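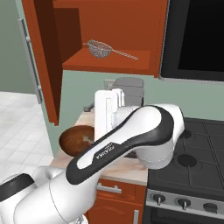

Page modifiée en dernier lieu le 28 novembre 2018

Qui sommes-nous ?

Graris est une école de cuisine pour adultes. Nous le précisons parce qu'on nous prend régulièrement pour un centre de remise en forme, un cabinet de diététique ou un club de dégustation. On vient chez nous apprendre à faire à manger, le soir, après le travail, et on repart avec des restes.

L'école a été ouverte par d'anciens cuisiniers de collectivité, qui avaient passé des années à préparer des repas pour des gens pressés et qui se méfiaient beaucoup de ce qu'on racontait alors sur la cuisine à la maison. Cette méfiance nous est restée. Quand une méthode promet un dîner complet en dix minutes, nous la chronométrons, épluchage et vaisselle compris. Nous n'en avons encore trouvé aucune qui tienne parole.

Ce que nous enseignons

Le cours de base comprend 60 heures, réparties sur l'année scolaire, par groupes de six. On y apprend à tenir un couteau, à cuire des légumes secs, à rattraper une sauce, à lire une étiquette sans se laisser impressionner par le mot « artisanal ». Les recettes viennent un peu partout, souvent de livres anciens dont il faut corriger les temps de cuisson, parfois des élèves.

Il existe aussi un cours court, appelé Posico, consacré aux restes et au placard. Deux séances, pas davantage. Nous avons hésité à le proposer : un cours court laisse croire qu'on peut apprendre vite, et nous n'en sommes pas convaincus. Il affiche pourtant complet depuis le mois de mai, et certains inscrits reviennent ensuite pour le cours de base. Nous le maintenons donc, en gardant nos doutes.

Nous ne délivrons pas de diplôme. On nous en réclame un chaque année, on nous a même suggéré une « certification de compétences culinaires du quotidien ». Une attestation de présence suffit, nous semble-t-il, et elle est gratuite.

Ce que nous ne promettons pas

Savoir cuisiner ne fait pas maigrir, ne réconcilie pas les familles et ne garantit aucune économie. Sur ce dernier point, nous avons voulu vérifier. Un petit groupe d'anciens élèves a conservé ses tickets de caisse pendant un an, soit 1367 tickets, que nous avons dépouillés à la main. Les dépenses avaient baissé chez les uns, augmenté chez les autres - le beurre, surtout, et les épices. Nous n'en avons tiré aucun argument commercial.

Nous restons réservés aussi sur le matériel. Un couteau qui coupe, une planche stable, une casserole à fond épais : le reste peut attendre. L'école ne vend rien et ne touche rien sur ce que les élèves achètent ailleurs. Un fabricant d'ustensiles nous a proposé un partenariat, nous avons décliné après avoir essayé son presse-ail.

Où nous trouver

Les cours ont lieu à Biment, rue Rajan, au fond de la cour. L'entrée n'est pas très visible et nous n'avons pas l'intention d'installer une enseigne lumineuse. Le secrétariat répond au téléphone l'après-midi, hors vacances scolaires. Pour une première visite, il vaut mieux prévenir : pendant les cuissons, personne ne va ouvrir.

Les inscriptions au cours de base se font au printemps pour la rentrée suivante. En cas de désistement, les places libérées sont attribuées dans l'ordre des demandes, sans liste prioritaire.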